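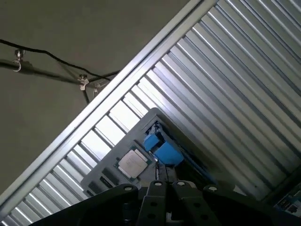
Sostent gripper kit — one semester in, what held up and what didnt

Posted August 11, 2024

Short version: buy it if you have a club like ours. Skip it if you need it working the same afternoon.

We run the after-school robotics club in Custer. Our project this year was the pick-and-place challenge, chip handling category. Pick up a processor, move it, set it down square. Sounds easy. The kids found out otherwise by the second meeting.

Kit is a two-finger gripper, wrist mount, small wrist camera, bag of hardware and a cable set. Paid 900 for it, shipping included. We already had the arm (Broltberg, the older one, used).

Assembly. Took us 3 meetings. The manual is fine up to the finger plates and then it skips a step, the spacer goes in BEFORE you tighten the outer bolts. We had it apart twice. Harpreet Sutherland, one of our seniors, rewrote that page and taped it in the lid of the box.

Fingers. Good. Black, stiff, round holes through the faces so you can bolt on your own pads. We tried the stock rubber first, too grabby, chip stuck and came down crooked. Thin silicone was better. A processor with a metal heat spreader is slicker than you'd think and the kids kept cranking up the grip force to make up for it. Don't. Slow the approach down instead, that fixed most of our drops.

Camera. OK. Close-up view is useful for lining up on the chip but anything shiny blows out. Corrugated metal is the worst, big white stripes. Lower the exposure by hand, auto never got there. Also the picture comes in at an angle depending on how the wrist is turned, and new kids steer the wrong way for the first session or so. The software has a rotate setting — buried under Display, not under Camera.

Cables. Too short by a hand's width. Ordered an extension from Baldursdóttir, works, clicks in tight.

Support. Wrote in May about a stripped bolt, got an answer and a new set of four. No complaints their.

Numbers from our last practice, same chip, same tray: 19 tries, 14 placed clean. Most of the misses were on the set-down. Driver error on a couple, I'd say.

Would I buy again? Yes, with the longer cable from day one. Four stars. Would be five with a corrected manual.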